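The Walk That Starts at a Back Door

I'd lived in Ruditport for 14 years before I took a walking tour of it, which is a little embarrassing (my mother has done it twice!).

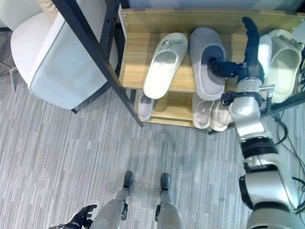
Hsin-yi Yang

Our guide, Rosalinda Padilla, skipped the harbor and marched us straight up to the old Fulard house. Everyone in town knows the Fulards built the library. I had no idea the two sisters stopped speaking over it, and lived on separate floors for the rest of their lives – with separate front doors!
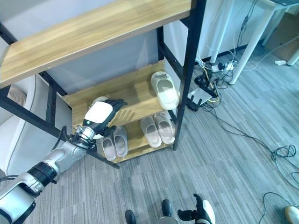 If You Go

Tours leave from Duter Street and last 2 hours. Wear shoes you trust, the hill is steep. And ask Rosalinda about the piano.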